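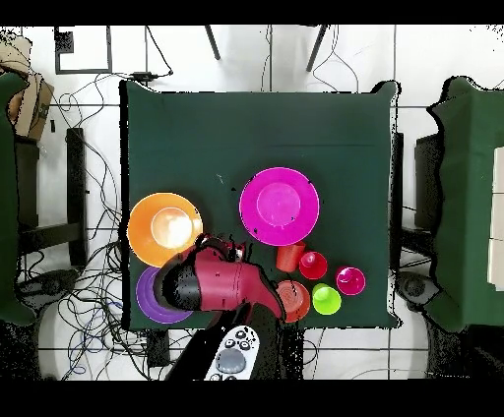
Any machine that needs a table cleared of everything breakable before it can clear the table isn't doing my chores, wrote a reader from Pollell after my last column, and I've been chewing on it all week while standing at the sink.

I take the point! Plastic plates and cups on a green cloth are a long way from my kitchen after a roast, with the gravy gone to glue and somebody's fork hiding under a napkin. But I reckon plastic is a perfectly fair place to start. It's where we start toddlers, and my youngest still can't stack a cup without a lecture.

What bugs me more is how the results get talked up. Stotano put out a note in April saying its arm had cleared 63 place settings out of 135 tries, and half the write-ups called that a breakthrough. It's less than half! If I'd cleared tables at that rate in my café days (14 months, sore feet, terrible tips) I'd have been sent home by lunch. And the note didn't say how long each go took, or who picked up the ones that went on the floor.

Vetedmont is at least a bit more modest about it. Their people talk about sorting and stacking as separate jobs, and they'll tell you stacking is the mongrel - a cup has to go in straight or it wobbles, and a plate lying flat gives you hardly any edge to get hold of. You and I slide it off the side of the table without thinking.

So, can they do the chores yet? Mine, no. A canteen with one sort of plate and one sort of cup, maybe in a few years, and I'd cheer for it. I'm 41 and I've done enough dishes. Until then I'll keep the rubber gloves on the tap, and the reader from Pollell is welcome to come round and dry.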